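Residuals

The second batch finished at 4:10 in the morning, and the log held 1,325 episodes, which was the number requested. I checked it anyway. The Clunmont group had lost a paper the year before to a batch that stopped short and padded itself with copies of its last entry.

The method was simple to state. A policy trained on the Kotico set was given a desk, a handful of objects, and an instruction. Before each episode one property of one object was changed and everything else was held fixed. The difference in outcome was charged to that property. We called the difference a residual. Sönmez scoring, which we used for the outcomes, gives a value from zero to 100 and does not care how the value was reached.

For most properties the residuals behaved. Moving the tablet cost the policy a few points. Turning the phone cost fewer. Changing the color of the backdrop cost nothing, which the reviewers would ask for and then ignore.

The exception was the object at the back of the desk. It was black and lumpy, with a point on its left side, and in the asset list it had an index but no name. It had no task attached to it. No instruction mentioned it. When it was removed, the score fell by 2 points in every layout, and the path planned toward the tablet bent slightly, as if leaving room. 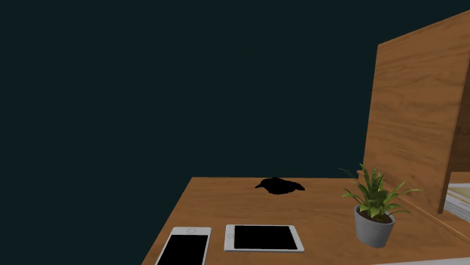 I assumed a bug, then a caching error, then a bug again. I cleared the cache and reran 122 layouts with new seeds. The score fell by 2 points. I replaced the object with a cube of the same volume and the score fell by 2 points. I put the object back and it recovered.

On 26th December the building was on reduced heat and I had the cluster to myself. I wrote a probe that read the policy's internal estimate of how far it was from each thing on the desk. For the phone, the tablet and the pot, the estimate settled in the first few steps and drifted after that. For the black object it did not drift. The policy was measuring everything else from there.

I went back through the Kotico training files. The same mesh was in all of them, at the rear of every desk, left over from a calibration step that had been dropped from the pipeline before I was hired. The commit that dropped it was dated March. The comment said: remove later.

I wrote two versions of the results section. The first reported a dependence on an uncontrolled landmark and recommended retraining. The second reported the same thing and added a paragraph on the bend in the path when the landmark was gone, with a plot. I could not account for the bend. The Flarkton reviewers prefer that such things be accounted for.

I submitted the second version. Then I queued the retraining without the object, set the seed, and stayed to watch the first episodes. The policy reached for the tablet. The path bent.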